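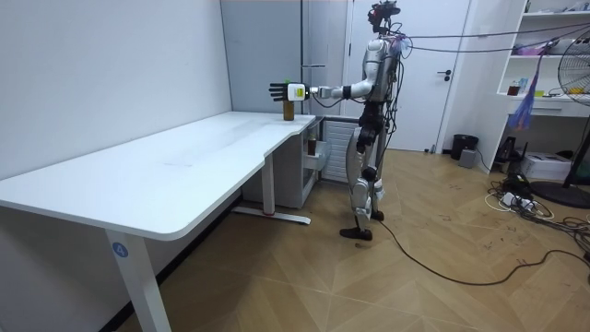

Jeferson Magalhães asked during the visit why so much of the session went to the approach and so little to the grasp itself. The answer given at Stellow was that the approach decides most of the outcome: once the fingers close, few corrections are left. These notes follow that order.

# Handout 2: Reach and pre-grasp on a humanoid

Site visit, Stellow lab, Drurkcombe. Read before the Martens exercise.

## Task

The robot stands at the right end of a white desk and reaches for a small brown bottle placed upright near the corner. At the pre-grasp pose the arm is close to horizontal, the fingers are open, and the hand is just above and slightly in front of the bottle.

## Terms

- **Pre-grasp pose** - hand position and finger opening held before closing starts.
- **Standoff** - distance from palm to object at the pre-grasp pose. Stellow uses 80 mm as its starting value.
- **Base placement** - where the feet are when the reach begins. A poor base placement cannot always be fixed by the arm.

## Notes on the reach

1. An extended arm has less room to adjust. Near full extension the elbow is close to a singularity, and small hand motions can require large joint motions.
2. Extending the arm shifts the center of mass toward the desk. The controller has to compensate at the hips and ankles while the hand holds its position.
3. A narrow upright object tips easily. Contact from one finger ahead of the others is the usual cause - check closing order before changing grip force.
4. An object near a desk edge leaves less surface for recovery after a push. Plan the closing direction inward.

## Logging

The Mikton logger records joint angles, commanded torque and hand pose. The course set contains 31 reaches, with almost 3,000 samples in the longest. Timestamps are in milliseconds from the start of each reach.

## Exercise (Martens)

Take two reaches from the set. For each, plot elbow angle against standoff and mark the point where the hand stops advancing. State whether a step toward the desk would have given the elbow more range, and show the joint limits you used.

Submit plots and the script in one folder.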